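Flurnura amplía a los cinturones su servicio de recogida y reparto de ropa usada

La entidad revisará desde julio las prendas con sus accesorios puestos y publica las pautas de entrega para los puntos de Pralholm

19 de junio de 2026

Flurnura, la entidad que gestiona la recogida y el reparto de ropa usada en Pralholm, ha anunciado que a partir de julio los pantalones entregados con cinturón se clasificarán y distribuirán como un solo artículo. Hasta ahora, ambos se separaban en la mesa de revisión y seguían circuitos distintos, con etiquetas y cajas propias.

La modificación afecta a los tres puntos de entrega del municipio y al almacén de la calle Lukáč, donde se realiza la clasificación. Según los datos facilitados por la entidad, en el último ejercicio se recibieron 2.441 pantalones, de los cuales 357 llegaron con el cinturón colocado. En casi 30 casos el cinturón no pudo volver a emparejarse con la prenda de origen cuando el destinatario lo solicitó.

El nuevo procedimiento establece que la revisión comience por la cintura. El personal deberá comprobar las trabillas una a una, así como las costuras que las sujetan y la etiqueta trasera cuando la haya, antes de decidir si el conjunto pasa a reparto o se deriva al taller de arreglos. En los cinturones trenzados se examinará además que las tiras no estén abiertas ni deshilachadas en los tramos que quedan bajo las trabillas.
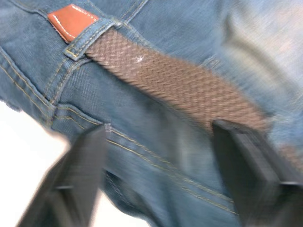 Pautas para la entrega

La entidad recuerda a los vecinos que la ropa debe entregarse lavada, seca y con los bolsillos vacíos. Los cinturones pueden dejarse puestos en el pantalón siempre que la hebilla cierre correctamente. Los que se entreguen sueltos seguirán admitiéndose, enrollados y sujetos con una cinta, en el contenedor destinado a complementos.

No se aceptarán prendas con humedad, manchas de pintura o cremalleras arrancadas. El desgaste propio del uso, en cambio, no es motivo de rechazo: los vaqueros descoloridos tienen salida en el reparto ordinario y solo se apartan cuando el tejido está roto o ha perdido consistencia. 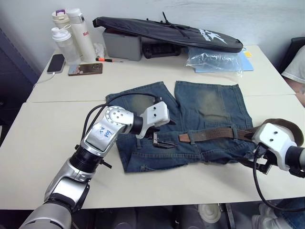 El plegado de los vaqueros se ha unificado también en esta revisión de las normas. La prenda se extiende sobre la mesa con la cintura hacia la persona que revisa y las perneras hacia el fondo, y en esa posición se comprueban la hebilla y el recorrido del cinturón. Un aclarado como el que presentan estos vaqueros en la zona de los muslos se anotará en la ficha con la indicación «decolorado» - sin rebaja de categoría - y el conjunto continuará hacia el embalaje. Terminada la comprobación, las perneras se doblan una sobre otra y el cinturón se deja abrochado para que no se deslice durante el transporte.

Las fichas se cumplimentarán en el programa Vena, que la entidad emplea ya para el inventario de abrigo y calzado. Cada conjunto recibirá un único código, con un campo para la talla del pantalón y otro para la longitud del cinturón. Si el destinatario solo necesita uno de los dos artículos, el otro regresará al almacén con un código nuevo.

Flurnura mantendrá sin cambios los horarios de los puntos de entrega durante el verano. Las pautas completas estarán disponibles en formato impreso en el almacén y en los propios puntos, junto a los contenedores. Las consultas sobre entregas de gran volumen deberán formularse por escrito con antelación.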